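The Signal You Paid For

Every few months a new service appears that promises to tell ordinary people when to buy and when to sell. The latest one to land in my inbox is called Prestar. It wants 100 dollars a month, and in return you get alerts on your phone with an entry, a stop and a target. The sales page shows a long column of winning trades. I have been reading sales pages like it for years and I still can't find the column where the losers go.

My problem with signal services starts with plain arithmetic. Say you have 7,000 dollars to trade with, a pretty normal sum for someone starting out. At 100 a month you hand over 1,200 a year before you place a single order. You need a return of better than 17 percent just to get back to where you were standing. Professional fund managers would frame a year like that and hang it in the hall. The subscriber calls it breaking even, if he gets there.

Then there are the costs that never make it onto the page. Spreads, slippage, the bad fill you get when a crowd of other subscribers hits the same button in the same minute. The published entry is the price at the moment the alert was written. Yours is whatever was left when you got your phone out of your pocket. On a stock that trades millions of shares a day this hardly matters. On the thin little names these services seem to love, it can eat half the move.

Margarida Meireles, who ran a small trading club in Bragança before she moved over here, kept a log of one of these services for the better part of a year. It was called Rullent then and has since changed its name. She wrote down each alert as it arrived, along with the price she could really have gotten. By December she had some 700 entries. The service claimed a win rate of 7 in 10. Her log had it a bit under half, mostly because trades that went bad had a way of being "adjusted" after the fact and then counted as something else. One log by one person proves nothing about the whole industry, and she would say so herself. But I notice that the sellers never publish a log like hers, and it would cost them almost nothing to do it. 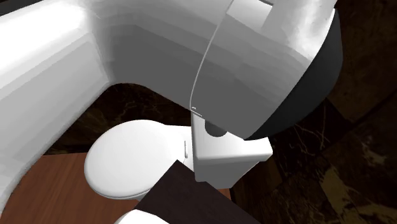 A white robot arm over a toilet, in a computer-rendered bathroom.

The newer pitch is automation. You don't even have to read the alert now, the software places the order for you. Irau sells a package of this kind, and its brochure spends two pages on how emotion ruins traders. Fine, emotion does ruin traders. So does following bad instructions very quickly. If the rule behind the order has no edge, taking the human out only means the account goes down on schedule. And you have now given a program you can't inspect permission to use your money while you sleep.

I put some of this to Rozália Hudec, who teaches an evening class on personal finance and is more patient with these products than I am. Her view is that a beginner may learn something from watching how another person sets a stop. Maybe so. I'd answer that you can learn it from a library book and a paper account, and that most subscribers aren't there for lessons. They want to be told what to do. I understand the wish - I had it myself at one time, and I paid for it.

Before you sign up for any of them, ask for the complete list of trades, with time stamps, losers included, and the account statement that goes with it. Ask how many customers leave in the first year. If the reply is a discount code, keep your 100 dollars.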